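Brulari Handheld Gripper Pair
Equipment for teaching table-clearing tasks
Supplied by Moswood. Page revised 2022-02-27.

The Brulari pair allows kitchen and canteen employees to teach a routine task by performing it themselves. The operator holds one gripper in each hand and repeats the task until the set is complete. Moswood recommends 160 repetitions per task. No programming knowledge is required.

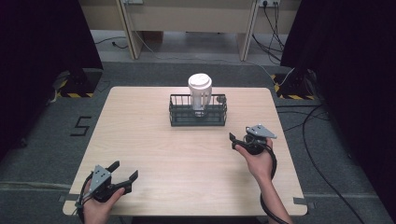

Rack and table work with two-finger grippers. 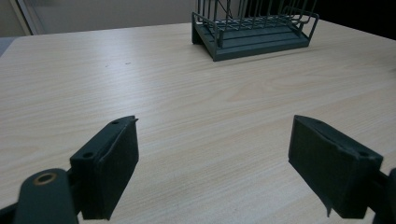
Workplaces considering the system often ask what becomes of existing positions. The canteen at Gyamfi replied that its staff had kept their hours, that six of them now divide their shifts between teaching and service, and that the teaching hours should have been written into the schedule from the first day, as they were at first treated as spare time.

Moswood now includes a shift planning sheet with each order. Employees should be consulted before tasks are selected.

Supplied items: two grippers, cables, planning sheet, printed guide (111 pages). Orders placed in March include one training day on site.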